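4.2 What changed at the prep bench

The robot arm went in at the Hosdale kitchen in October, on the garnish bench, and the same arm with the same software (Priseck) went to Salgado a few weeks later. Both sites make cold drinks trays and salad boxes for offices. Before the arm, one person per shift cut the citrus and another laid it out. Now the cutting is still done by hand. The laying out is shared – arm takes the trays, person takes anything odd.

Staff had been told the job would be "lighter". Mixed results on that. Less reaching, yes, and fewer complaints of sore shoulders at the end of a shift. But more standing and waiting. Several people said they didn't know what to do with thier hands while the arm was working. One had started wiping down the bench between picks, just to be doing something, and this slowed the arm because it stops when a hand comes near.

Stops were the main grumble at both sites. Up to 31 in a bad shift at Hosdale, fewer at Salgado. Most cleared by pressing a button and stepping back. The rest needed the shift lead, who has the only login. Not a good set-up, see 4.4.

Slices are harder than whole fruit. They lie flat, they cover each other, and the wrist camera has to pick the top one from very little edge. Fig. 3 has the kind of view it works from: lemon slices overlapping on a wooden board, a whole green fruit right up against them, metal handle at the side of the board.

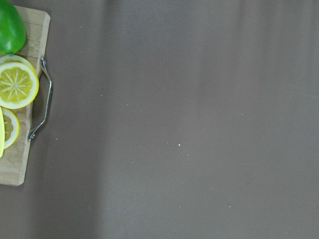 Figure 3. Wrist camera view, board with lemon slices and handle. Source: authors' own.

Staff picked up on the overlap problem well before we did. At Hosdale they began fanning the slices out after cutting, wider than they would for a person. It takes longer. It is not in the work instructions and not counted as anyone's task, so on paper the cutting got slower after the arm came in and nobody upstairs could say why. We logged 226 boards over the study and the fanned ones gave fewer wrong picks, though we didn't control for who was cutting.

Shiny handles came up as well. Staff blamed them for some of the missed picks. We could not confirm this from the logs – possible, but wrong picks also happened on boards without handles. Salgado swapped to plain boards anyway and the staff prefer them less, they are awkward to carry when full.

Skill is the other change. Cutters used to judge slices by how they looked on the tray. Now they judge by whether the arm will take them, so thickness matters more and looks matter less. Two of the longer serving cutters disliked this quite strongly. Newer staff mostly shrugged, having never done it the old way. Training time for new starters went down at Salgado and stayed the same at Hosdale, we think becuase of the fanning, which has to be shown in person.

Pay grades did not change at either site during the study.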